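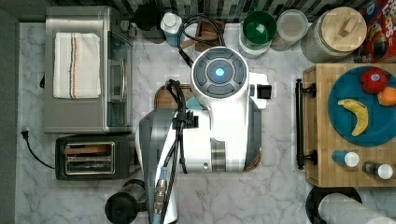 A kitchen counter with a wooden cutting board.

Okthorpe, 4 September 2019. The power company Trodar says its new evening rate will cut household bills by 10 percent. It has not said which households.

The rate went out by letter in August. It makes power cheaper after 8 p.m. and dearer before that, when most people cook dinner.
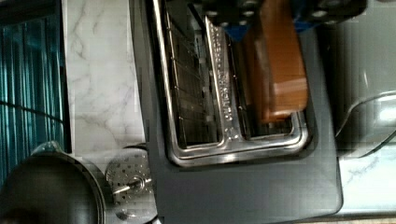

Okthorpe Courier | Consumer Desk

Trodar bases the 10 percent on a trial that lasted two weeks. Asked how many homes took part, the company sent back the same letter.

"Who roasts a chicken at 9 at night?" said Necati Altıntaş, a tenant on Krūmiņa Street. He worked out his own bill and expects to pay more than $4 extra a month.
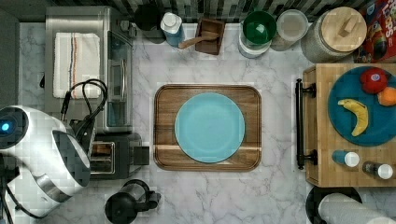

What customers can do

Anyone who wants to stay on the old rate has to write in. Doing nothing counts as a yes, a detail found on page 2 of the letter.

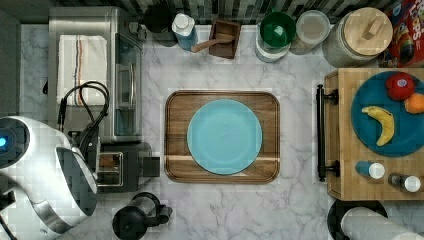
Trodar also promises a phone app, built by Nerumico, to show hourly use. The same app was promised last year. The company gave no release date.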